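Section 7: Opening Night for Your Tavern Listing

You have a bar. Mesbridge would like to know about it. Follow the steps below to put your place on the Amo dining guide, where 372 other kitchens are already claiming to have the best wings in town.

1. Sign in with the owner code from your welcome letter. It starts with 307. Codes starting with anything else belong to food trucks, who have their own manual and their own problems.

2. Enter the name exactly as it appears on your sign. If the sign says "Unham Ale & Eats," do not enter "Unham Gastro Collective."

3. Pick a cuisine. One is plenty. "Fusion" is accepted, but the guide will ask you what is being fused.

Note: Names are limited to 61 characters. If yours is longer, consider the person answering the phone.

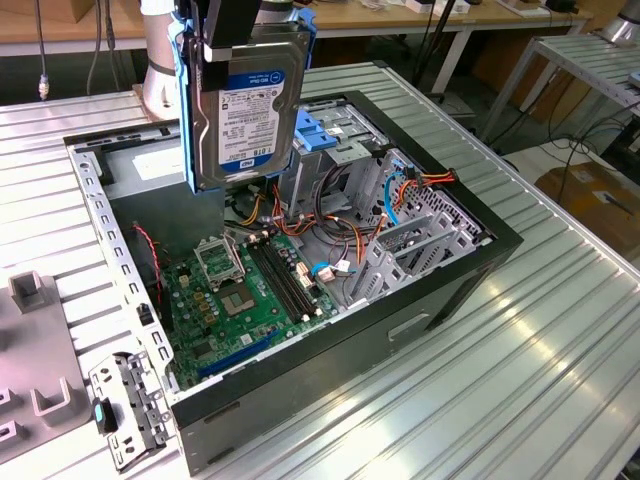 Fig. 7. Drive in blue caddy, over the open tower.

4. Type in your menu, with prices. "Market price" may be used for fish and lobster. It may not be used for fries.

5. Set your hours. Kitchen hours and bar hours are separate fields – please fill in both, so that people arriving hungry at 10 p.m. know they will be dining on olives.

6. Press Preview and read the whole page out loud. Fix "expresso" now.

7. Press Publish. The listing goes live the next morning.

Caution: Do not review your own tavern. The Mateos filter catches most of these, particularly the ones that thank the owner by first name.

Caution: Deleting a listing also deletes its reviews, good and bad. There is no undo button. To close for a week, use Pause under Hours.

Updated Thursday, May 18, 2023. For patio seating, go to Section 8.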